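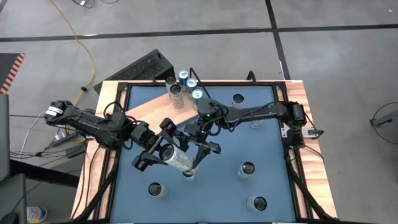

Grendden sells its two-arm bench package to canning plants and small beverage labs that want routine handling taken off the technician's list. The package covers a pair of arms, the grippers, control software and 15 hours of remote setup. Thin-walled aluminum is a fair test for a parallel gripper, as too much force dents the wall and too little lets the can turn. With a silver can held nearly horizontal in the left gripper, the right one waits open beside it, and the other cans stand close enough that the approach path matters as much as the grip.

Force limits are set per object in the software, supplied by Elemgate. The default profile for empty cans ran without changes. A second profile, for filled cans, took more than 70 trials to settle – longer than the manual suggests. Handovers between the arms are the weak point. The planner leaves a wide safety margin and slows both arms whenever the grippers come near each other.

Cable routing is left to the buyer, and the bundles need slack at every joint. Grendden offers the package on an 18-month lease, with service visits handled by Aguiar. Spare gripper fingers ship in sets of 2. Purchase pricing is by quote only.

Related
Wikotden updates its conveyor sensor line
Choosing a gripper for thin-walled containers
Leasing or buying: bench automation costs

We use cookies to improve your experience. By continuing to browse, you accept our cookie policy.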